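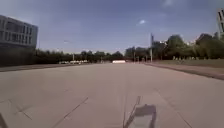 Before You Take a Yard Robot Out on Open Pavement

I've been asked so many times how we run ours at Trincombe that I'm finally putting the whole routine down in one place. It suits any small wheeled machine you drive or let loose outdoors, whether you bought it ready-made or bolted it together on the workbench over a long winter (those are my favorites, I'll admit). Read your own manual first, and check what your town says about machines on sidewalks. The habits below go on top of those.

Walk the route first

Go over the ground on foot before the robot does, all the way out and all the way back. Big concrete slabs look smooth from your kitchen window, but the seams between them can catch a small caster wheel something awful. Lay a ruler across any joint that worries you. Our house rule is that a lip over 6 millimeters gets a chalk mark and we steer around it.

While you're down there, pick up twigs, gravel and bits of string. String is the worst! It winds itself round an axle, and you'll be sitting there with nail scissors for half the afternoon.

Agree on the edges

Curbs are handy because everybody can see them. Tell your helper which curb is the limit on each side, and stop well short of it. We keep 5 feet back from any drop or curb, and double that on a slope. If there's grass on the far side, don't count on it to slow the machine down. Ours, the Paro, will climb right onto a lawn and keep going as happy as you please.
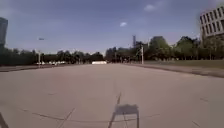 A long straight stretch between the curbs, with a row of trees along both sides.

Mind the sun

Low sun behind the robot throws its own shadow out in front, and some older sensors and line-following kits take a hard dark shape for an obstacle. If yours keeps stopping for no reason you can find, turn it a quarter of the way round and try again. Wipe the camera cover with a soft dry cloth before every run, and never with the rag you've been using on the chain.

Keep away from parked things

Scooters and bicycles need more room than you'd think, what with kickstands, mirrors and handlebars poking out at every height. A sensor mounted low may see the wheel and miss everything over it. Go past at walking pace, with one person doing nothing but watching that side and a thumb resting on the stop button. Never squeeze between two of them to save a few steps. I did it once with the old Tarar cart, and I'm still a bit pink about the scratch.

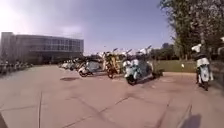 Page last changed: 12th September

Test the stop button every time

Every single time, please, even if you only went in for a glass of lemonade. Roll forward slowly, press stop, and see how far it travels. Write that in a notebook along with the battery reading. Naheed Memon, who taught me most of this, keeps hers in a freezer bag taped under the lid, and there are 262 entries in it now. She can flip back and tell you when the brakes started going soft.

Know where the traffic is

A plaza can run right up to a road without much to warn you, so find the road before you start and put your second person on that side. Point the first run away from it.

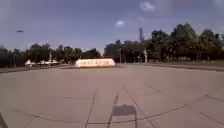
If you have to head toward the road for some reason, drop to the lowest speed setting and keep the walk short. Monuments, benches and lamp posts get the same distance as a curb, and a bit more if they're stone, for the sake of your bumper as much as good manners.

Packing up

Switch off at the main switch as well as the remote. Brush the wheels, feel the motor housings with the back of your hand, and let anything warm cool down before it goes in the car. I use a stiff Cirketar brush, but an old toothbrush gets into the hubs just as well. Rub out your chalk marks if they'll come, and take the string home with you.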